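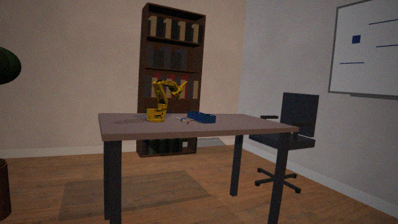
図1 板張りの床の部屋に置いたテーブルと黄色のアーム(CG)

保守部品台帳再編事業「Clarnusex」 進捗報告書
提出先:Irnow助成財団 事業管理担当
報告基準日:12月22日

1. 報告の範囲
本書は、Musov揚水場の保守部品台帳再編について、9月の前回報告以降の進捗を記す。対象は、ポンプ設備、除塵設備、弁類および配管支持材に用いる予備品とその保管記録である。水質計測機器の消耗品は別契約で管理しており、対象に含めない。

2. 経緯
現行台帳は2018年の設備更新時に作成された。更新前の紙台帳を表計算ファイルに転記したもので、品名の表記は転記元に従っている。同一規格の締結部品が「六角ボルト」「六角B」「取付ボルト」など複数の名称で登録され、検索しても在庫の全量が得られない。在庫があるにもかかわらず追加発注した事例が過去の購買記録に複数残っており、本事業の申請時に課題として挙げた。
登録件数は3660件である。このうち廃止設備の専用品は、申請時点では区別されていなかった。

3. 今期の実施内容
3.1 品名および規格の統一
品名は「種別、呼び径、長さ、材質、表面処理」の順に記述する方式とした。呼び径と長さは数値欄に分離し、単位はミリメートルに固定する。インチ規格の部品は換算せず、原規格を別欄に記す。換算値を主欄に入れると近似するメートル規格品と混同されるためである。
材質が刻印または納品書で確認できないものは「未確認」とし、推定による記入は認めない。未確認品は圧力のかかる部位に使用できない扱いとし、払出し画面に警告を表示する。

3.2 重複登録の統合
統一後の規格欄を照合し、重複と判定した793件を統合した。統合前の登録番号は旧番号欄に保存し、過去の点検報告書から引けるようにしてある。表面処理のみが異なる部品は重複とみなしていない。溶融亜鉛めっき品と電気亜鉛めっき品では、ねじ部の公差および屋外での耐用年数が異なる。

3.3 保管区画の再設定
従来の区画は納入業者ごとに設けられており、業者の変更後は意味を失っていた。今期、区画を設備系統別に改め、英字一字で区別することとした。

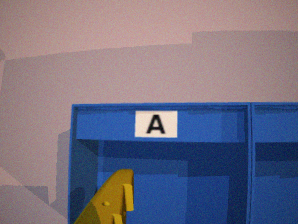 区画符号は台帳の所在欄と一対一で対応させ、一つの部品に複数の所在を登録する場合は主たる所在を先頭に置く。区画内の位置を示す枝番は、登録作業が完了するまで付与しない。早期に付与した場合、部品の移動のたびに台帳の修正が生じ、照合作業の基準が定まらない。
ゴム製パッキン類は、直射光と温度変化を避けるためErdős棟の恒温室に残した。製造年月の記載がない在庫は使用期限を判定できず、廃棄候補として別に一覧を作成している。

3.4 発注点の見直し
締結部品の発注点は、過去の払出し実績と納期から品目ごとに算出した。払出しは定期点検の時期に集中するため、年間平均を用いると点検直前に不足が生じる。このため算出には点検期の払出し数を用い、平常期の値は参考として併記した。
消費の多い座金は、発注単位を500個に統一した。従来は担当班ごとに異なる数量で発注しており、単価の比較ができなかった。
大径のボルトについては、ナットとの組で管理するか、単品で管理するかを検討中である。組での管理は現場への持出し漏れを減らすが、ナットのみを交換する作業では端数が残る。ねじの等級が異なるものを組にした事例も台帳上に見られ、現物確認を優先する。 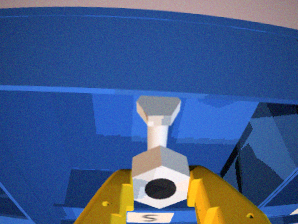
4. 計画との差異
現物確認が計画より遅れている。主な要因は、除塵機の臨時修繕に保守班の作業時間を充てたことである。机上で完結する品名統一および重複統合は計画どおり終了しており、遅れは現物に触れる工程に限られる。
廃止設備専用品の抽出では、設備番号の欄が空白の登録が想定より多かった。これらは図面番号から逆引きしているが、旧図面の一部は改訂履歴が欠けており、適用設備を特定できない。特定できないものは廃棄せず「保留」として残す。

5. 予算の執行状況
委託費は契約額の範囲内で執行している。消耗品費のうち保管容器の購入分は、区画の割付けが確定した後に発注するため、次期に繰り越す。費目間の流用は行っていない。繰越しに関する承認申請書は、本書とは別に提出する。

6. 課題と対応
(1) 払出し記録の入力遅延
夜間の緊急対応で払い出した部品の入力が、翌週以降になる例がある。紙の持出票を併用し、始業時の点検で台帳に転記する手順を試行する。
(2) 材質未確認品の扱い
未確認品の全数を分析に出すことは費用面で困難である。高圧配管に適合する寸法のものに限って分析し、残りは一般支持材用に用途を制限する案を検討している。
(3) 旧番号の参照期間
旧番号欄を残す期間が決まっていない。点検報告書の保存年限に合わせる案を軸に、文書管理規程との整合を確認する。

7. 次期の予定
現物確認を弁類、配管支持材、ポンプ設備の順に進め、完了した系統から枝番を付与する。発注点の算出値は、次回定期点検後の実績と比較して補正する。廃棄候補品については処分に先立ち一覧を貴財団に提出し、助成対象資産に該当するものの有無について確認を求める。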